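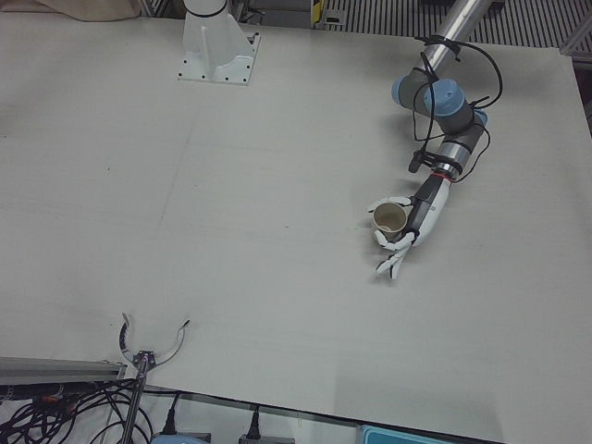 Figura 3. Puesto de ensayo con los dos brazos: la mano humanoide del brazo izquierdo sujeta un vaso de papel; abajo a la izquierda, la pinza de dos dedos del brazo derecho.

4.2. Reglas de operación del puesto bimanual

Las reglas de este apartado se redactaron a partir de la guía interna de Kotirano y de las observaciones de Boychuk y Doucette sobre la primera versión del protocolo. Se aplican a todo puesto en el que dos brazos comparten superficie de trabajo, con independencia del efector que lleve cada uno. La configuración de la figura 3, con una mano articulada en un lado y una pinza de dedos curvos en el otro, es la que más dudas planteó a los operadores, dado que los límites de fuerza de ambos efectores no son comparables y la guía original solo contemplaba pinzas.

Superficie. Sobre la mesa se admite únicamente el objeto de la tarea en curso. Los recipientes de reserva y las herramientas se guardan fuera del tablero. Las marcas de uso en la superficie no obligan a sustituirla mientras no alteren el apoyo de los objetos.

Objetos deformables. Para vasos de papel y envases similares se fija un límite de fuerza de cierre de 5 N por dedo. El objeto se sujeta en posición vertical y a poca altura sobre la mesa antes de iniciar cualquier traslado. Los ensayos se hacen sin líquido; un vaso usado puede emplearse de nuevo si conserva el borde íntegro, criterio que Văn propuso en abril y que se mantuvo sin cambios.

Distancia entre efectores. Mientras un efector sujeta un objeto, el otro permanece abierto y a un mínimo de 15 cm. En las tareas de traspaso la distancia puede reducirse, pero la velocidad del brazo que se aproxima queda limitada al 20 % de la nominal. El controlador Zurnel permite fijar ambos valores por tarea. No se autoriza modificarlos durante la ejecución.

Cableado. Los cables que acompañan al brazo deben sujetarse con bridas o cintas y conservar holgura suficiente en las articulaciones. Un cable tenso en cualquier postura del recorrido es motivo de parada. Los mazos situados bajo el borde de la mesa se revisan al comienzo de cada turno, igual que los conectores accesibles desde el frente.

Registro. Cada parada se anota con el código de la tarea, el efector implicado y la causa, según la plantilla Clanel. El conjunto analizado en la sección 5 comprende 3927 ejecuciones. Las anotaciones de causa fueron revisadas por Ellwood y Paquette de forma independiente; los desacuerdos se resolvieron por consenso y, cuando no lo hubo, la ejecución se clasificó como «causa no determinada».

La regla de distancia fue la más discutida. Dos operadores la consideraron excesiva para objetos pequeños.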